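Notebook, household mobility survey, Teltside
18 January 2024

Duplicate check on the merged file, second pass. Carrying over from the last entry: the merge of the Deltivcombe and Drolbridge returns gave 3398 person records before cleaning. The first pass matched on surname, birth year and household number and was too strict. It missed anyone whose household number was reissued when the address list was redone in July.

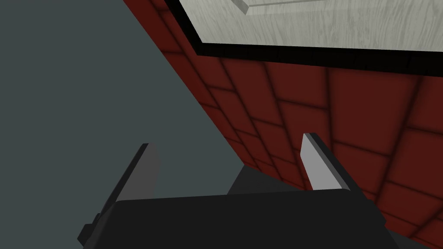
L. Darwish

Changed the match rule this morning. Household number dropped from the key. Replaced with street segment plus relationship to head. Surname now compared after stripping hyphens, spaces and accents. Birth year allowed to differ by one either way, only if sex and relationship agree.

Result: 176 candidate pairs. Listed in the pairs sheet, sorted by segment. I went through the list by hand against the scanned forms, Deltivcombe first. Most are real duplicates of the expected kind: adult child listed at the parents' address and again at their own. The usual-residence question on the form says "lives here most of the year," and both households answered yes in good faith.

Rule for these, to be applied by whoever finishes Drolbridge: keep the record from the household where the person answered for themselves. If both were proxy answers, keep the later interview. Do not average anything. Do not delete the dropped record; set the dup flag and leave it in the file so the household size variable can be rebuilt both ways.

Father and son with the same name are the main false positive. Relationship to head should separate them, but it fails where the son is head of his own household one segment over and the father is head of his. Occupation settles nearly all. Where it doesn't, leave both in.

Migration section next. The move-history block has a skip problem. Respondents who said they had lived in the district "since birth" were meant to skip to the schooling block. On the paper form the arrow points to the right place. In the entry screen the skip jumps one question short, so the clerk gets asked for year of arrival and has to put something. Some left it blank, some typed the birth year, some typed the interview year.

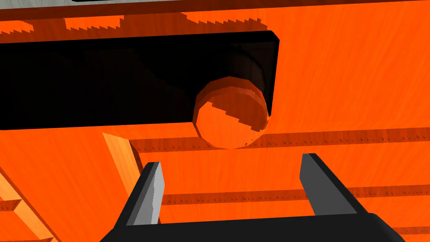 Blank and birth year are both harmless and can be set to not applicable. Interview year is the bad one, as it turns a lifelong resident into a new arrival, and it feeds straight into the in-migration rate for the segment. Checked the rate by segment before and after recoding. Two segments on the Drolbridge side drop from the top of the table to the middle. The draft map sent to the department used the old rates and needs to be withdrawn. I have marked the file as superseded but the printed copy is still on the board in the corridor.

Recode syntax saved with the cleaning scripts as step 7. It must run after the duplicate flag and before the weights. Ran it in the wrong order once to see what happens: weights come out slightly high for large households and there is no error message. Put a check at the top of the weights script that stops if the recode variable is missing.

Open-ended reasons for moving. Almost 600 text answers, two coders, same codebook. Agreement is fine on work, marriage and schooling. It is poor on "family reasons" against "care of relative." Looked at the disagreements. One coder uses "care" only if illness is mentioned. The other uses it whenever an older person is mentioned. Codebook supports neither. Proposed wording for the next version:

Care of relative: answer states or clearly implies that the respondent moved to look after someone. Age or presence of a parent alone is not enough.

Family reasons: any other move explained by relatives, including moving with them or nearer to them.

"To be near my mother" goes under family reasons. "My mother could not manage the stairs" goes under care. Both coders to redo that category only, without seeing the first codes. 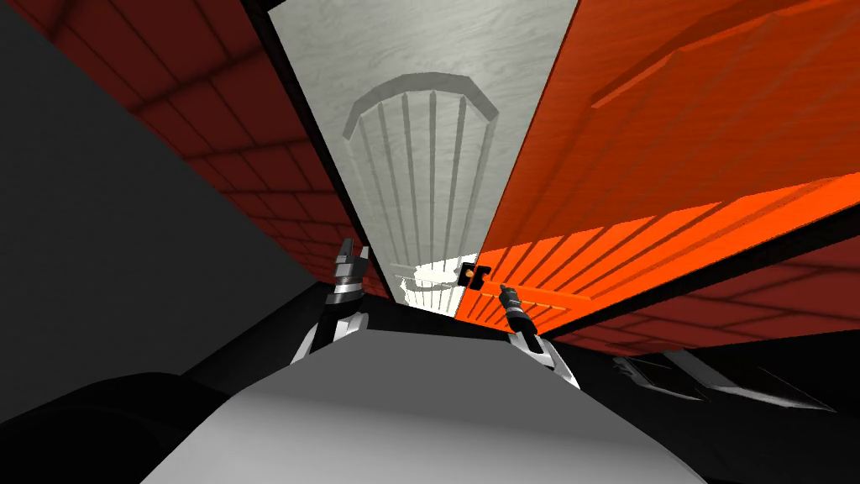
4 min read

Dwelling observation sheet. Lowest priority, but it has to be settled before the presentation to the district health office, which wants household crowding by dwelling type. Interviewers filled this in at the address without asking the respondent. Items are wall material, number of entrances, shared or private entrance, and condition.

Wall material is clean apart from "mixed," which the Drolbridge team used freely and the Deltivcombe team hardly at all. Collapsing it into "other" loses less than trying to reassign from the remarks. Condition is too subjective to use. Dropping it from the tables, keeping it in the file.

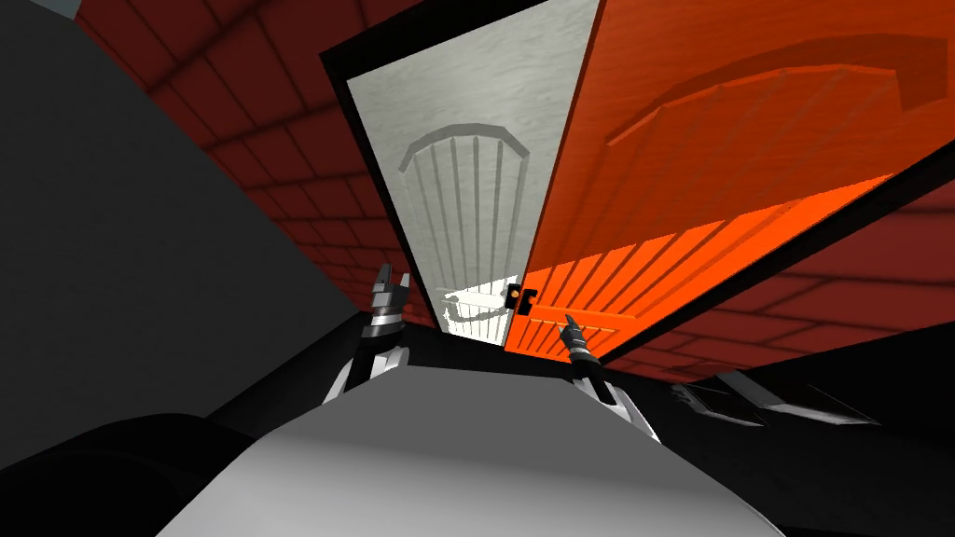

Number of entrances is inconsistent between the teams, and it matters for the shared/private split that follows from it. Drolbridge counted door panels. Deltivcombe counted openings. Take a black frame in a red brick wall, with a gray-white panel on the left and an orange one on the right: under the Drolbridge reading that goes down as two entrances, and the next item then gets filled in as if there were two households behind it. It should be one. A single frame is a single entrance whatever the panels look like, unless the remarks say there is a partition behind. Correct from the remarks where they exist and set to missing where they don't.

No imputation on this item. Crowding can be computed from rooms and persons without it, and the footnote in the table should say entrances were not used.

Left to do:
Drolbridge half of the pairs sheet
Rerun weights after the flag is final
Codebook page for the two reason codes, then back to coders
Take old map off the board
Ask the entry clerks which screen version they had, the version number is not stored with the record
Rooms variable has a few zeros, check against forms before the crowding table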